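Distulano 梱包・仕分け作業データ README

はじめに

このフォルダを開いてくださってありがとうございます。Distulanoは、うちの会社(Whitlockという、雑貨とおもちゃの返品処理や詰め替えを請け負っている小さな倉庫です)で、箱の中身を出したり入れたりする作業をロボットアームに覚えさせるために集めたデータです。中身はアームの手首につけた小型カメラの画像と、関節の記録と、それから作業メモ。作業メモというのは現場の人が書いた日本語の短い文章で、実は私はこれがいちばん気に入っています。

私はもともと返品ラインで箱を開けていた側の人間で、プログラムは途中から覚えました。なので書き方がデータカードっぽくないところもあると思いますが、そこは大目に見てください。英語版はそのうち書きます(と5月から言っています)。

何が入っているか

エピソードは全部で450本です。そのうち400本が学習用、50本が評価用で、フォルダも最初から分けてあります。混ぜて使いたい人はどうぞご自由に。ただ、評価用の50本は学習用に出てこない箱だけで録ってあるので、混ぜると「知らない箱でどれくらいやれるか」は見られなくなります。

1エピソードは、箱のそばにアームが寄っていって、中のものをつかみ、外に出すか別の場所に置くまでの一連の動きです。失敗したものも消していません。つかみ損ねて落とした、箱ごと引きずった、ふたのフラップに引っかかって止まった、そういうのも全部そのまま入っています。最初は成功したものだけ残すつもりだったんですが、ラインの先輩に「失敗のほうが勉強になるんじゃないの」と言われて、たしかに、と思って戻しました。

フォルダの並びは次のとおりです。

train/ 学習用の400本
eval/ 評価用の50本
memo/ 作業メモ(エピソード番号と同じ名前のテキスト)
tools/ 読み込み用のスクリプト

画像は手首カメラのものだけです。上から全体を見下ろすカメラもつけたかったのですが、そうすると作業している人の顔や手元がずっと映ってしまうので、みんなで話してやめました。このあたりは後ろの「人のこと」にもう少し書きます。

どうして箱なのか

返品の仕事をしたことがある人ならわかってもらえると思うんですが、箱というのは本当に一つひとつ違います。新品の箱をきれいに開けるのは機械でもそんなに難しくないらしいんです。でも戻ってきた箱は、テープが途中まではがれていたり、フラップの先が破れていたり、片側だけ立って片側だけ倒れていたりする。中も暗いし、物は底に転がっているし、緩衝材があったりなかったり。人間はそれを見た瞬間に手首をちょっとひねって入れるんですけど、そのちょっとが言葉にならないんですよね。

で、最初に外の業者さんから来た提案は「箱を統一してください」でした。いや、返品なので。お客さんに箱を選んでもらうわけにもいかないし、という話を延々として、結局じゃあ自分たちで録ろうということになりました。それがこのデータの始まりです。
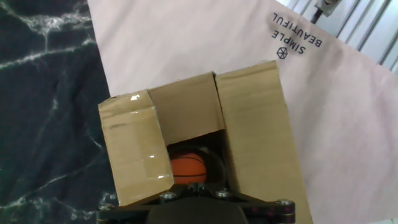 作業台まわりもわざと整えませんでした。台の柄が派手だったり、紙や布が敷いてあったり、背景が明るすぎて箱の中だけ真っ暗になったり。撮り直したほうがいいかなと迷ったエピソードもたくさんあるんですが、現場の明るさなんて朝と夕方でぜんぜん違いますから、そのまま入れています。暗い部分を無理に持ち上げる補正もかけていません。かけたい人は自分の手元でお願いします!

つかむ物は、うちでよく扱う小さめのおもちゃや雑貨が中心です。丸いものは転がるし、柔らかいものはつぶれるし、四角いものは箱の角にはまり込みます。私の感覚では丸いものがいちばんいやらしい。指先が触れた瞬間に奥へ逃げて、追いかけると今度はフラップに当たる。人間だったら箱を傾けて手前に転がすところを、アームは律儀にまっすぐ取りに行こうとするんです。

集め方

操作は全員、返品ラインで働いている人がやりました。手元の操作機を動かすとアームが同じように動く、いわゆる遠隔操作です。1回の担当は長くても2時間まで、と最初に決めました。楽そうに見えるんですけど、やってみると肩より目が疲れます。手首カメラの画面だけ見て箱の中を探るのは、穴をのぞきながら針に糸を通しているみたいで、慣れるまでは私も帰り道でずっと目をしょぼしょぼさせていました。

おもしろかったのは、箱を開けるのが速い人が操作もうまいとは限らなかったことです。ラインでいつも丁寧すぎると言われていた人が、アームではすごくきれいな動きをする。本人もびっくりしていました。その人の動きで学習したモデルは、途中で止まることはあっても箱を壊さない傾向があるように見えます(きちんと比べたわけではないので、私の印象です)。

操作のあとに、その人が作業メモを書きます。形式は自由で、「奥に行きすぎた」だけの日もあれば、十行くらいびっしり書いてある日もあります。誤字も直していません。方言もそのままです。翻訳にかけるとおかしなことになるかもしれませんが、直すと大事なところが消える気がしたので。

ちなみに記録用のソフトはPurkgateという社内の小さなプログラムで、tools/の読み込みスクリプトはその切れ端です。きれいなコードではありません。動かなかったら、まずフォルダ名に全角文字が入っていないか見てください。私は三回それで半日つぶしました。

人のこと

自動化の話をすると、必ず「それで人は減るんですか」と聞かれます。聞かれて当然だと思うし、私もラインにいた頃に最初に思ったのはそれでした。

今のところ、人数は変わっていません。変わったのは仕事の中身です。以前は一日じゅう箱を開けていたのが、午前中は箱、午後は操作か記録の確認、という分け方になりました。手首が痛いと言っていた人は少し楽になったと言っています。一方で、画面を見る時間が増えたのがいやだという人もいて、その人は今もずっと箱のほうをやっています。それでいいことになっています。

給料のことも少しだけ。操作を担当した時間には手当がつきます。これは最初はついていなくて、「自分の手の動きを渡すのに、ふだんと同じ時給なのか」という声が休憩室で出て、会社と話してつくようになりました。データを使う人にはあまり関係ない話に見えるかもしれませんが、この450本はそうやって集まったものだということは、読んでおいてほしいです。

この先ずっと人が減らないかどうかは、私にはわかりません。会社もわからないと言っています。わからないまま進めているのが正直なところで、そのかわり、新しい工程にアームを入れるときは先にラインの人に試してもらう、という約束だけは文書にしてもらいました。

顔と声は入っていません。音声はそもそも録っていないし、手首カメラに人の顔が映り込んだエピソードは、公開前に外しました。操作した人の名前や番号もどのファイルにもありません。作業メモは書いた本人に読み返してもらって、公開していいものだけを入れてあります。なのでmemo/には抜けている番号があります。壊れているのではないので、連絡しなくて大丈夫です。

苦手なこと、入っていないこと

重い物は入っていません。ガラスや刃物もなしです。それから、箱を開ける動き、つまりテープを切ってフラップを起こすところは入っていなくて、どのエピソードも箱が開いた状態から始まります。切る工程は安全の話がまだまとまっていないので、当分は人の手でやります。

箱はほとんどが茶色い段ボールです。白い箱や化粧箱で試すと、たぶんがっかりすると思います。カメラは一つなので、箱の壁の向こうに回り込んだ物は見えません。それと、グリッパー自体が画面の下のほうにいつも映り込むため、つかむ直前には肝心の物が半分くらい隠れることがあります。これを切り抜いて消してから学習させた人がいたら、結果を教えてください。うちでは消さないまま使っています。

つかむ力の記録はありません。Pletow(いま準備している次のデータです)では力のセンサーをつける予定で、柔らかいおもちゃの扱いはそっちのほうがずっとましになるはずです。たぶん。

使うときのお願い

研究でも仕事でも使ってもらってかまいません。再配布するときは、このREADMEを一緒に入れてください。全部読まなくてもいいので「人のこと」のところだけは削らないでほしいです。

やめてほしいことも一つあります。作業の速さを人と比べる目的には使わないでください。操作している人はアーム越しなので、ふだんの手の速さとはまるで違います。このデータから「人間は1箱に何秒」みたいな数字を出されると、ラインの人が困ります。

変更したこと

最初の版では、評価用のエピソードの一部が学習用のフォルダにも入っていました。ごめんなさい、私のコピーミスです。今の版では直っています。古い版で評価した数字がある人は、お手数ですがやり直してください。

作業メモの文字コードもUTF-8にそろえました。それでも文字化けするファイルがあれば、エピソード番号を添えてissueに書いてもらえると助かります。返事は夕方、ラインが止まってからになります。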